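Seite drucken | Per E-Mail versenden

Protokoll der Arbeitsbesprechung — Projekt Tramine, Beispielsammlung Greifaufgaben

TOP 1: Stand der Aufnahmen
Die Projektleitung berichtet, dass der Bestand 3.799 Aufnahmen umfasst. Davon sind 2.661 gesichtet und für das Training freigegeben. Kleinteile wie Kaffeekapseln werden als eigene Objektklasse geführt.
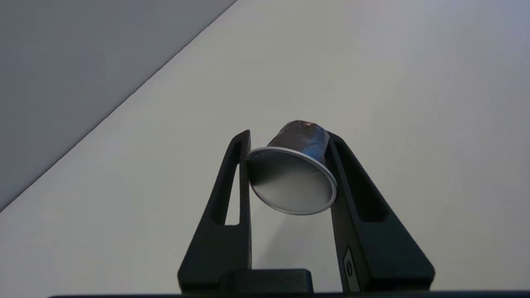 Catemell, im Oktober

Für die Klasse Kapseln wird beschlossen, die Ausgangslage künftig bei jedem Durchgang zu ändern. Abgebrochene Griffe sind zu kennzeichnen und verbleiben im Bestand.

TOP 2: Dosen
Der Anteil kleiner Konservendosen ist nach Auffassung der Runde zu gering. Vorgesehen sind mehr als 500 weitere Durchgänge mit stehender Dose auf weißer Tischfläche. 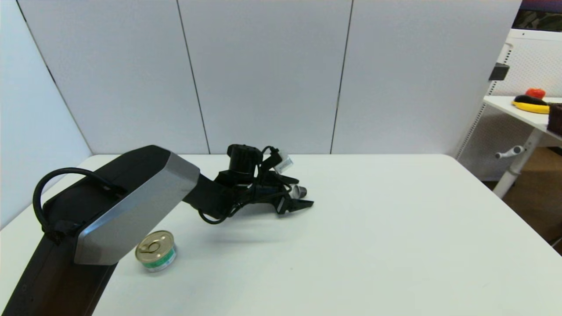 Ocampo wandte ein, eine höhere Zahl allein bringe dem Modell wenig, solange die Bedienenden stets aus derselben Richtung anführen; die Anfahrt müsse im Ablaufplan ausdrücklich variiert werden. Der Einwand wird angenommen — der Ablaufplan ist entsprechend zu ergänzen.

TOP 3: Beschriftung
Jeder Durchgang erhält eine kurze Aufgabenbeschreibung in einem Satz. Die Bezeichnungen richten sich nach der Objektliste Prester.
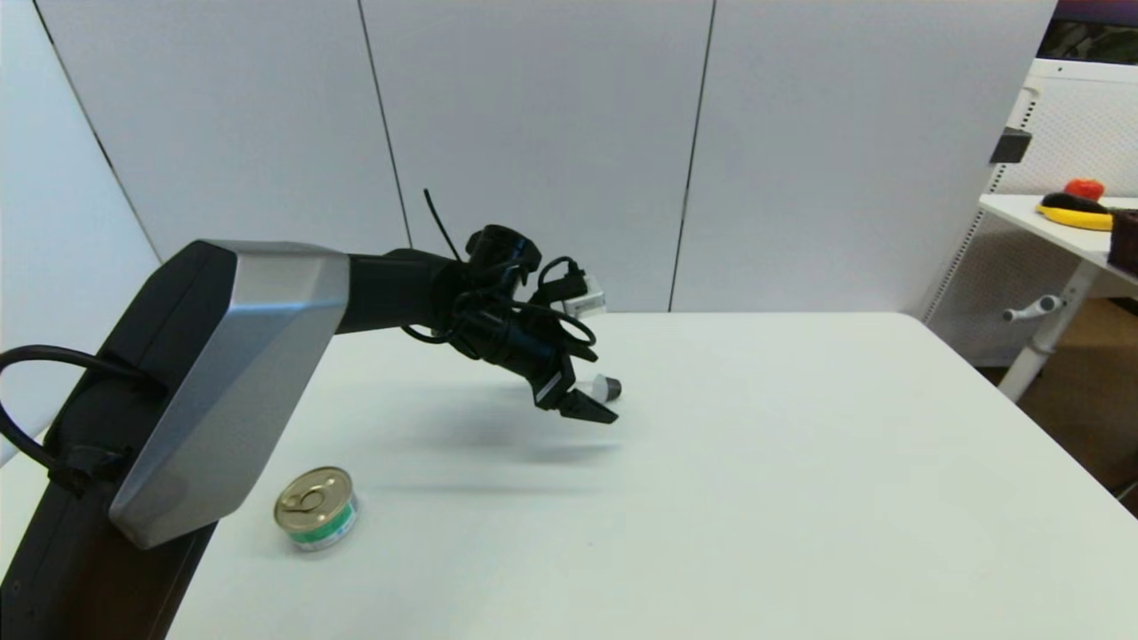 Lesezeit: 2 Minuten

Unklare Fälle werden gesammelt und zur nächsten Besprechung vorgelegt; derzeit sind es 24.

TOP 4: Verschiedenes
Keine Wortmeldungen. Ende der Sitzung: 16:20 Uhr.

Seite drucken | Per E-Mail versenden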